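Inside the Open Day at Gundurine: Gears, Pegs and a Lot of Questions

By Pendo Swai
Members' newsletter, March

If you have driven past the old Zasham warehouse and wondered what goes on behind the roller door, a bunch of us finally got to find out. The Gundurine workshop opened up for an afternoon this month, and I came home with a notebook full of scribbles and a strong urge to take my kitchen mixer apart.

We were met at the door by Vitalii Semeniuk, who runs the assembly bench and who talks about gears the way my uncle talks about tomatoes. He started us off with coffee (thank you!) and a short tour of the racks, the parts bins and the old lathe that came with the building. Then he took us through to the back, where the demonstration was set up, and everybody went quiet and leaned in.

The job sounds like a toddler's toy. You have a round plate with pegs standing up on it, you have some gears with holes in the middle, and the gears go on the pegs. My nephew could do it. But try explaining to a machine exactly how to pick up a gear, how to line up the hole, how hard to press and when to stop, and you begin to see why Vitalii's team has spent the whole winter on it. 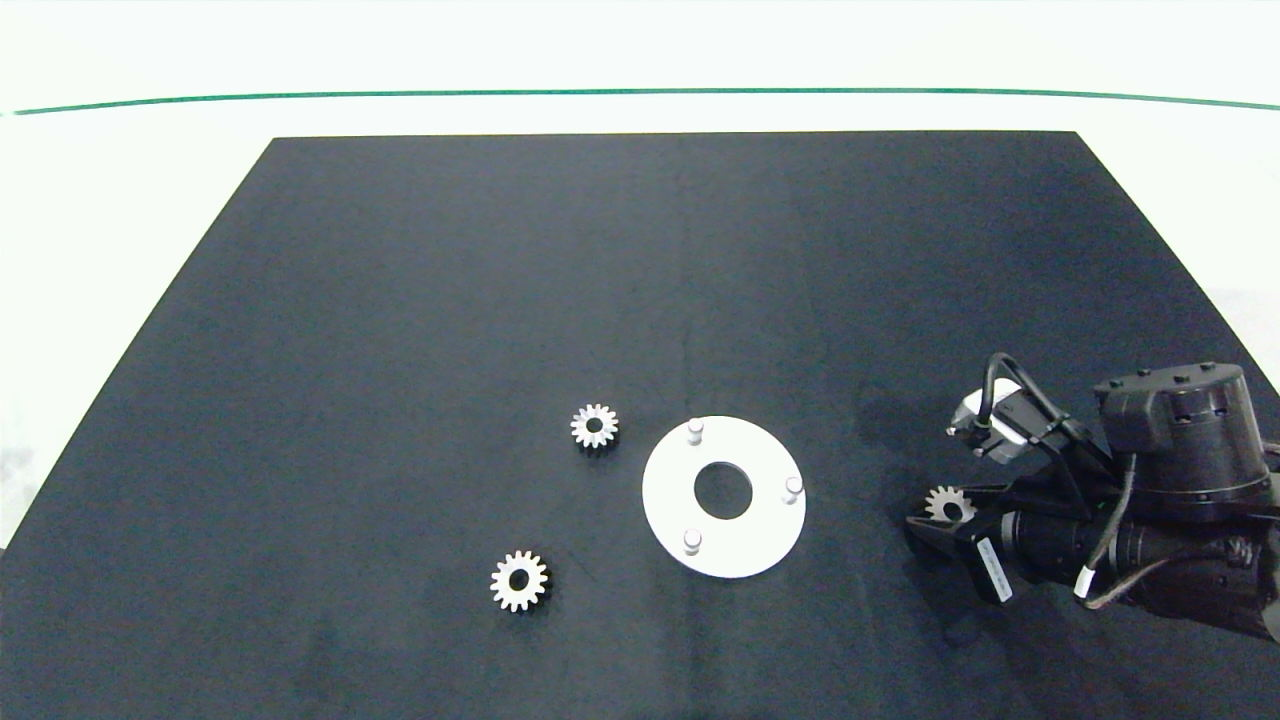

A gear in the gripper, two more on the mat, and three pegs on the plate.

I got a spot near the front, so I had a good look at the parts. They're simple things, and that's part of the fun. You can follow every step without an engineering degree. There's a small camera on the wrist of the arm, and Vitalii spent a good while on why that matters so much. A hand gets in the way of its own work, he told us. Once the gripper is over the plate, a view from farther back loses sight of the very spot you care about. Having a second view from the wrist helps, though he was quick to say it doesn't fix everything.

Somebody asked what happens when a gear comes down a hair off center. Vitalii loved this one. The gear sits on top of the peg and wobbles, he said, and a person would give it a little wiggle without even thinking. Teaching the wiggle is most of the project. They call it "the Dursun," after the street where the team had its first workshop, and I am now going to call every wiggle a Dursun for the rest of my life.

The teeth are the other headache. Getting a gear over its peg is one thing, but if its neighbor is already there, the teeth have to mesh on the way down. So you need the right spot and the right turn, both at once. The team keeps a log of every practice attempt, good and bad, and the count stood at 1,896 on the morning we visited. Vitalii says the bad ones get looked at the most.

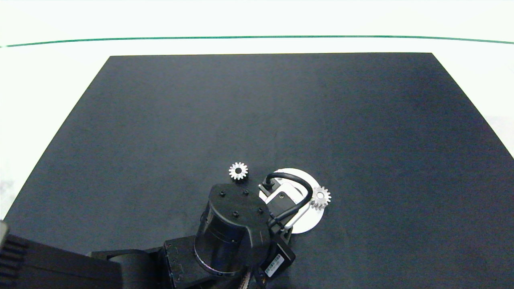
The arm stretched out over the white disk, with a gear to either side of the gripper.

What I liked best was how open everybody was about the hard parts. We asked some pretty basic questions (mine was whether the arm ever gets tired, and the answer is that the cables do, sort of, so they get checked a lot) and we got real answers every time. One of the younger visitors wanted to know why the mat was black. White parts on a dark mat are easier to pick out, Vitalii said, and then he asked her what she would do if the parts were black too. She thought it over and said she'd paint them. He wrote that down!

After the demonstration we had a go at the hand version, which is the same kind of puzzle with your eyes shut and thick work gloves on. I was terrible at it. It took me two tries just to find a peg, and by the end I had a lot more respect for the arm.

There will be another open afternoon in the spring, this time with the Forari bench running as well, where the team is working on small fasteners. Groups are kept to 10 so that everyone can get close enough to see, and eight of those places are still free. Closed-toe shoes, please, and leave big bags in the car. Kids are welcome with a grown-up. To sign up, put your name on the sheet by the front desk or reply to this newsletter and I'll add you to the list.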